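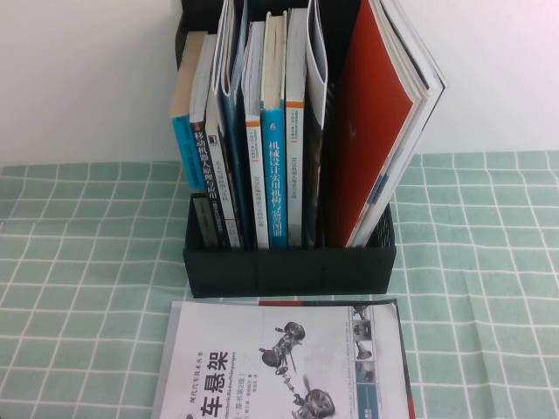 제목: 잡지 과월호 다들 언제 버리세요?

책갈피한장
9월 되니까 또 정리병이 도졌어요 ㅋㅋ 저는 월간지를 두 개 보는데 한 번 읽고 나면 거의 안 펼치거든요. 근데 막상 버리려고 하면 꼭 '이 기사 나중에 볼 것 같은데' 싶어서 다시 꽂아요. 결국 책상 위에는 지금 읽는 것만 두고 나머지는 전부 베란다 상자행... 그 상자가 벌써 4개예요. 남편은 그냥 다 내놓으라는데 저는 도저히 못 하겠어요. 다들 기준이 있으신가요?

밤샘독서
저는 90일 규칙이요. 석 달 동안 안 꺼내면 바로 폐지함으로 갑니다. 처음엔 손이 떨리는데 두세 번 하면 아무렇지도 않아요. 필요한 기사는 폰으로 찍어두고요. 찍어놓고 다시 본 적은 없습니다 ㅎㅎ
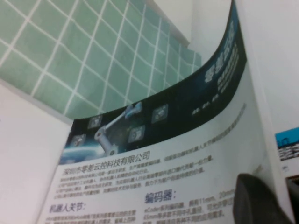 그리고 전시회나 세미나에서 받아온 팸플릿은 집에 오는 날 바로 정리하세요. 잡지보다 그게 더 무섭게 쌓여요. 저는 가방에서 꺼내자마자 한 번 훑고 끝냅니다.

염보람
90일은 너무 야박하지 않아요? 잡지는 몇 년 지나서 보는 맛이 있는데요. 저는 예전 요리 잡지 57권 아직도 갖고 있고 광고까지 재밌게 봐요. 그때 물가 보면 눈물 나고요. 폰으로 찍은 건 그 맛이 안 나요. 종이 냄새도 없고!

밤샘독서
집이 넓으신가 봐요... 저희 집은 원룸이라 57권이면 제가 나가야 합니다.

염보람
저도 넓은 집 아니에요 ㅋㅋ 침대 밑에 눕혀서 넣었어요. 그리고 버린 책 나중에 다시 구하려면 값이 꽤 나가요. 저 작년에 Grakbridge라는 헌책방에서 제가 버린 호를 도로 사 왔잖아요. 그날 집에 오는 버스에서 얼마나 속이 쓰리던지.

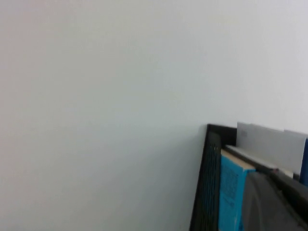
콜라보어 님은 좀 다르게 보시던데, 버릴지 말지보다 목록이 먼저라고 하셨어요. 예전에 612권을 전부 엑셀에 적어보니 같은 책을 두 번 산 게 수두룩했다고요. 그 글 읽고 저도 적어봤는데 진짜 겹치는 게 나오더라고요.

먼지털이
엑셀은 좀... 그거 적을 시간에 책을 읽겠어요. 저는 Plestora 앱 쓰다가 그것도 일주일 만에 관뒀어요. 그냥 눈에 보이게 세워두는 게 제일 나아요. 눕혀 쌓으면 맨 밑의 책은 없는 책이나 마찬가지예요.

책갈피한장
와 답글 많이 달렸네요, 감사해요!! 일단 오늘 밤에 상자 하나만 열어보려고요. 표지 보고 무슨 내용인지 기억 안 나는 호는 보내고, 기억나는 건 남기는 걸로요.

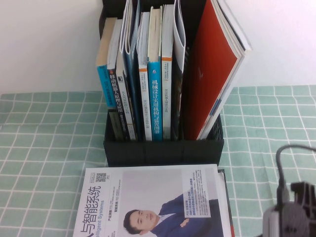
요리 잡지는 보람 님 말씀 듣고 살려두기로 했습니다 ㅋㅋ 겹치는 호가 있으면 나눔 게시판에 올릴게요. 근데 침대 밑에 넣으면 습기는 괜찮나요? 저희 집은 1층이라 좀 걱정돼서요.

염보람
제습제 같이 넣고 장마 때 한 번씩 꺼내주면 돼요. 저는 아직까지 곰팡이 난 적 없어요.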